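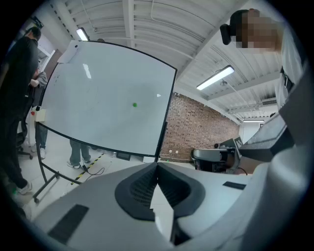

The rota used to take Carol one marker and ten minutes. Since Zollimis moved scheduling onto the server, the board stands there mostly blank, with one green magnet on it and a few marker traces too faint to read. I miss being able to argue with it.

On the 9 o'clock thread, Koen Van Damme wrote:
> Why are we still keeping the whiteboard in Rorkalville?
> Skirkell got rid of theirs in August. The system assigns
> all 40 jobs before anyone has their coat off.

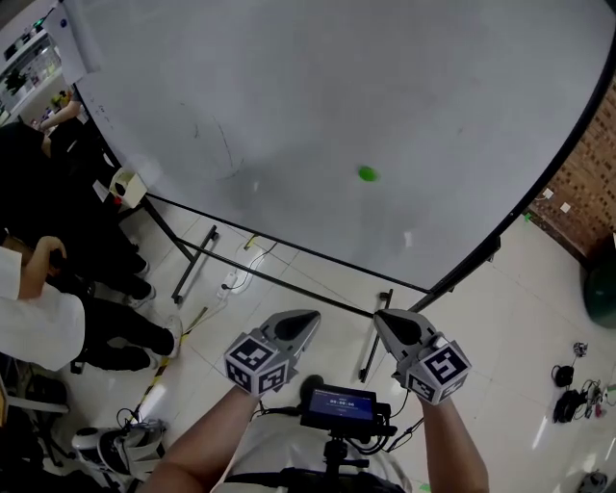

Koen, it does assign them. Then 12 of us go find each other and trade. What has changed is that the trading now happens standing up, wherever there's floor. People still drift over to the board, as the two at its left side have, and I don't see a login screen drawing a crowd like that. Shiuli says her team talks less now and types more. She typed this. 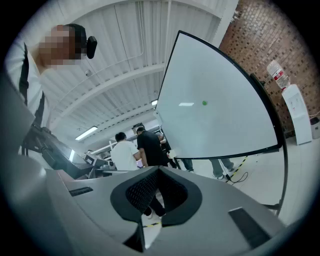
Board, magnet, water dispenser. Rorkalville.

I'm not against the software. I'd like it to ask before moving someone's shift, as Carol did, usually. Can we put that on the list for Koyama before they close requests?

Tanvir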